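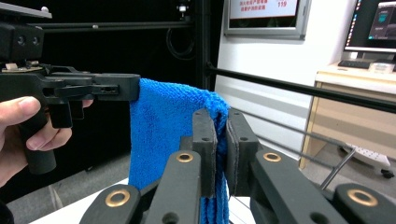
Section 5: Folding and Storing Your Cloths

Applies to all Varnside microfiber towels and cloths, any color. Text revised August 2025.

Most folding guides promise that a well-folded towel will dry faster, last longer and improve your mornings. We have seen no evidence for any of that. What a decent fold does is let you fit the towels on a shelf and get one out without pulling down the rest. If you have a deep drawer and don't mind rummaging, you can skip to Section 6.

Before you start

Towels must be fully dry. A towel that feels dry on the outside can still be damp in the hem, so squeeze the hem between your fingers before you decide. Terry loops hold on to lint, grit and pet hair, and a fold only traps them, so shake each towel once outdoors or over a bathtub.

Clear a flat surface at least as wide as the towel. A bed works, though the towel tends to sink into the covers and the edges wander.

5.1 Finding the corners

1. Pick up the towel by any edge and let it hang.
2. Find one top corner and pinch it. Take hold of the corner itself, hem included.
3. With the other hand, follow the top edge away from that corner. If the fabric bunches into a thick vertical fold, you have probably grabbed the middle. Keep going until you reach the second corner.
4. Hold the two corners level and apart until the top edge is straight.
5. Give one short shake. Repeated snapping looks professional and mostly throws lint.

Note: Microfiber clings to itself. If one side keeps bunching while the other hangs flat, lay the towel down and open it by hand. You will lose less time than you would by shaking it again.

Caution: Rough skin, rings and broken nails can catch the loops. Never pull a snagged loop. Trim it level with small scissors and carry on.

5.2 The standard fold

1. Lay the towel flat with the care label facing down and toward you.
2. Smooth from the center outward with an open hand. Wrinkles near the hem can stay.
3. Bring the left edge over to meet the right edge. Line up the corners first, then the sides.
4. Fold the bottom up to the top.
5. Fold once more in the same direction if your shelf is shallow.

Note: Earlier printings asked for a fold in thirds. Recep Ekinci, who rewrote this section, tried it on a full laundry load and found the stacks leaned over by the second row. Thirds are still fine for hanging on a bar. For a shelf, use halves.

5.3 Rolling

Rolling is widely said to save space. In a Jerkura basket it does, because the rolls stand upright and hold one another in place. On an open shelf they move every time you take one, and we don't recommend it.

1. Complete steps 1 to 3 of the standard fold.
2. Start at the short end and roll firmly – not so tightly that the loops are crushed.
3. Stand the roll in the basket with the loose edge against the side.

5.4 Stacking and storage

1. Place towels with the rounded fold facing out.
2. Stop when the stack reaches the shelf above less a hand's width. You need that gap to lift from the top.
3. Keep cloths used for floors or cars on a separate shelf. Washing removes most grit, and "most" is not good enough for a glass table.
4. Put freshly washed towels at the bottom if you want even wear. We have never met anyone who kept this up past October.

Caution: Dark and bright towels may give off dye in their first few washes. Don't store them against white linen if there is any chance of damp.

Scented drawer liners, including the ones sold for the Inholm cabinet, are optional. They scent the drawer. Claims that they keep the fibers soft are the maker's own, and you should treat them that way.

If a towel will not fold square, check whether the hem has shrunk. Fold to the longer side, tuck the extra under, and place that towel at the bottom of the stack.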